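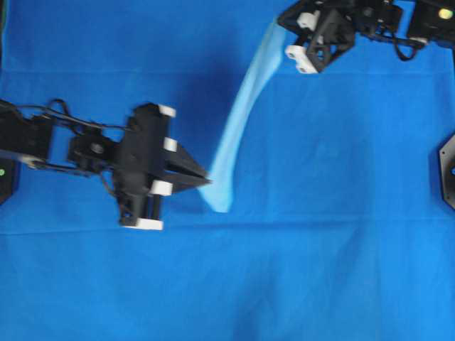
Elcombe's free laundry night is coming back in June, and it's getting a bigger room

I've been writing about the laundry night on Kassa Street for a while now, mostly in one-line mentions at the bottom of other stories, so I'm really happy to give it a whole item for once. The town has signed off on moving it out of the cramped place behind the post office and into the old Plarnik store, the one with the green awning that still says "Shoes and Repairs" if you squint.

If you've never been, it works like this. You bring a bag of washing, you get a number, and you sit around and talk to people until your number comes up (or you read your phone, no judgment, I've done both). Soap is free and so are the dryers. Last year the machines ran 792 loads, which I only know because Trinidad Salinas writes every one of them down in a spiral notebook and let me flip through it.

Salinas has been running the thing since it was two secondhand washers and a folding chair. She told me the new space fits four washers and has a proper drain in the floor, and she seemed more excited about the drain than anything else. "You have not mopped that back room at ten at night," she said. "I have. Many times." 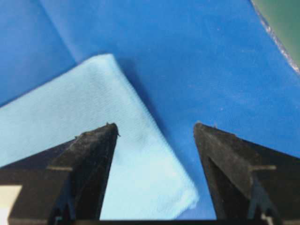
The money side is pretty simple. The town is covering the rent through next spring, and Tedov, the appliance shop out by the bus garage, is selling the program its washers at cost and throwing in the hookups. Santino Saavedra, who owns the shop, said he'd been looking for a way to help out after his own building lost hot water for most of the winter and he ended up hauling his kids' clothes to Kassa Street like everybody else. He came back three times! He still talks about the lemon cake.

There was a bit of grumbling at the town meeting, mostly over parking. The Plarnik lot is small and the bakery next door uses a good chunk of it in the early morning. Since laundry night doesn't start until 5 p.m., that one got settled fast. A tougher question was whether to charge a dollar a load to build up a repair fund. Salinas was against it and said so at some length, and in the end they went with a jar by the door. Put something in or don't.

A few people asked me whether they can drop off things they no longer need, and yes, please do. Towels are what they want most, any size or color, as long as they're clean and don't have holes. Families who've just moved in tend to be short on them, and Salinas keeps a shelf going so anyone can take what they need. She'd like to have 50 on it by opening night. Pillows she can't take, and no more curtains either, she has plenty of curtains. 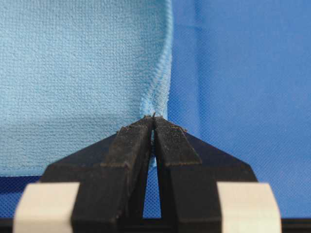 A light blue towel with a stitched hem.

Drop-offs are at the old location until the move, any evening after 5 p.m. Go in by the side door, because the front one sticks. I'll post the opening date as soon as the plumbing inspection is done, and I'm told the lemon cake is coming along to the new place too.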